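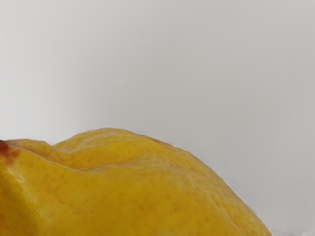 Notes from the teleop corner

Happy new year, all! I promised in the last issue that I'd write up how the fruit demonstrations are going, so this is me finally doing it, with a cup of tea and a slightly sore wrist.

For those who joined the list after August, a quick catch-up. Plernura is our little project on teaching an arm to pick up soft, awkward, lumpy things by having a person do it first over remote control. We drive the arm in the simulator with the Wirov handset, the software saves every movement, and then the learning side of the team (the clever lot across the corridor) train a policy on what we did. My job is the driving. I've now recorded 181 demonstrations of picking up one piece of yellow fruit and putting it down again, and I have opinions.

The first is that getting close is the hard bit. From across the table a lemon is a yellow blob and you can steer at it quite happily. Bring the close-up view right in and it fills half the screen, all creases and freckles, with plain grey behind it, and suddenly you've no idea how far off the skin you are. There's nothing else in view to judge it by! I spent my first afternoon stopping far too early, then getting brave and shoving the poor thing off the table. If you're having a go yourself, keep the side view open in a second window and look at that for the last bit of the approach. I resisted this for ages and I was wrong.

The second is about pace. I'm a fidgety driver. I correct, then correct the correction, and all of that goes into the recording, so the first policy we trained picked up my wobble as well and hovered over the fruit like someone choosing a chocolate. We threw out that batch (sorry, everyone who sat through it) and I started again with slower, longer moves. If I fluff an approach now, I back right off and come in again in one go, and we keep those takes too — the learning people like having a few recoveries in there, so the arm sees what to do when it's in the wrong place.

We also tried 3 different starting poses for the arm and ended up keeping 2. The one we dropped had the elbow folded in, and it made the handset feel backwards. Perhaps some people can drive like that. I can't.

Where are we now, then? The newest policy gets the fruit off the table in some 7 tries out of ten, provided it starts fairly upright. Lay it with the lumpy end towards the gripper and things go downhill quickly, and I think that's my fault again, as I've hardly recorded any from that side. So that's the plan for the rest of January 2018: more awkward angles, fewer easy ones.

The Figueiredo handset with the heavier spring is on loan to us for a fortnight, and I'd love a few more people to try it against the Wirov one. You don't need any experience. In fact I'd rather you had none, my own habits are far too well represented in the data already! Sessions last half an hour, in the small room at Wirkinent, and the sign-up sheet is on the door. Bring a jumper, the heating in there is hopeless.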